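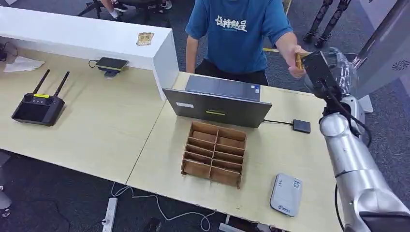

The Gold in the Drawer

Every few years the price of gold climbs high enough that ordinary people start going through their jewelry boxes. The mailers follow soon after. Mine came from a firm called Celar, in a padded envelope with a prepaid label and a leaflet promising "top dollar for gold you don't even wear." I don't wear much gold. I do have a broken chain, one cuff link and a class ring I have never liked, and I wanted to know what top dollar meant.

Quite a range of things, as I found out.

Celar offered me $36 for the chain. Sanex, which runs the same sort of business with a nicer website, offered more than twice that, then emailed the next morning to say its offer had "improved." Nothing about the chain had improved. I had simply failed to click on a button overnight.

Kwame Mahama spent years behind the counter of a pawnshop before he began doing appraisals for estates, and he was not surprised. "The first number is there to see if you know what you have," he told me. "Most people don't, and they're a little embarrassed about it, so they say yes."

What you have is a weight and a purity, and both can be checked. A 10-karat ring is 10 parts gold out of 24, and the rest is mostly copper, silver or zinc. A kitchen scale that reads in tenths of a gram will get you close on the weight. The stamp inside the band will get you close on the purity, if it's honest. Mahama says he sees plenty that aren't.

So there is the testing, and here the trade likes to put on a show. At Gultov, a walk-in buyer in a strip mall near me, the man at the counter rubbed my ring on a black stone, put a drop of acid on the streak and looked at it for a long time -- longer than seemed necessary. Then he quoted me a price as if the acid had told him. The acid tells you the karat. It has no opinion on the man's rent or his margin, and those were a good part of my quote.

I asked him what percentage of the melt value he was paying. He said it depended. I asked what it depended on, and he said the market.

The better shops will answer that question. A family jeweler called Bach, two towns over, has its percentage printed on a card by the register, and it was the only place of the four where I could work out the offer on my phone and get the same number they did. It was also the only place that told me to keep the cuff link, which is plated and worth nothing as scrap.

I'm wary of making Bach the hero. The card by the register can be changed any morning, and a shop that pays fairly for scrap may make it back on the trade-in ring it would like you to look at while you wait. I was shown a bracelet priced at $1,774. I had come in with a broken chain.

Then there are the people who say to hold on, that gold is going to $3,000 and you'd be a fool to sell now. Some of them sell gold. A forecast from a man with a display case deserves the same look as a leaflet in a padded envelope.

I sold the chain in July. The ring is back in the drawer, and Sanex has improved its offer again.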